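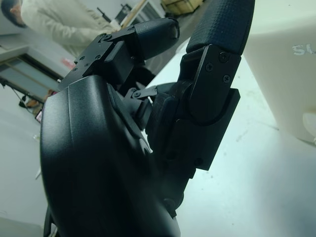

The Recasting of Vulik

In August the Office of Series Records at Figueroa received a request from the producers of Herkance, then preparing its third season. The request concerned Vulik, the ferryman, who had appeared in one episode of the first season and had drowned in it. The producers wished to have him back. They asked the Office to determine whether he was dead.

Nelly Salazar, Senior Reader, was assigned the matter. She was provided with the scripts, the shooting notes and 539 letters from viewers, most of which concerned the ferryman's hat.

Her first finding was that the drowning had been written but never filmed. Vulik stepped off the boat at night, and the next shot was of the far shore. Her second finding was that his widow, played by Zoila Carhuamaca, had mourned him in four later episodes and had married again in the last of them. Ms. Salazar recorded both findings and requested an interview with the actor.

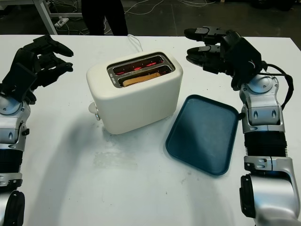
One slice in the front slot, the elements lit.

Gilberto Benavides received her at his home in Stemville at seven in the morning. He had not worked in television since the river. He stated that the director had told him to step down and keep walking, and that he had done so until the water reached his collar.

"And then?" Ms. Salazar asked.

"Then they called lunch."

He was asked whether, in his opinion, the character had died. Mr. Benavides considered the question for some time.
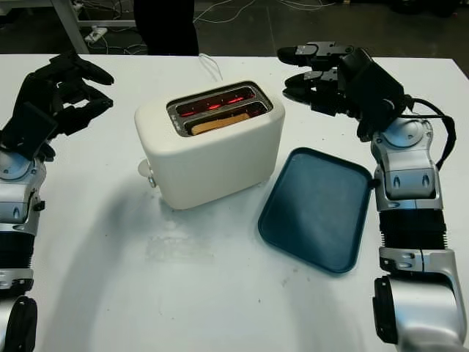 He said that he had always supposed Vulik got out lower down, where the bank was shallow, and was ashamed to go home. He had supposed this for years. He had worked out where the man slept that first winter, and what he told people his name was. It had not occurred to him that anyone would ask.

Ms. Salazar wrote until her page was full, and then asked for the use of another. The shooting notes made no mention of a shallow bank. She found that she had entered it as fact.

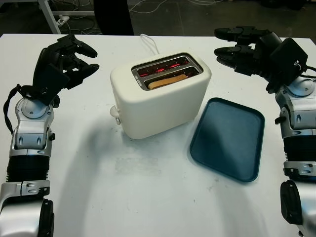 The Determination

The Office ruled that Vulik was living. Mbali Mathebula, Director of Records, signed the ruling on page 238 of the register and sent a copy to the producers, who replied within the hour that the part had been offered to a younger man.

Ms. Salazar asked leave to attach the interview to the file. Leave was granted. She carried the folder down to the shelves herself, and stopped on the stairs to read the part about the winter again.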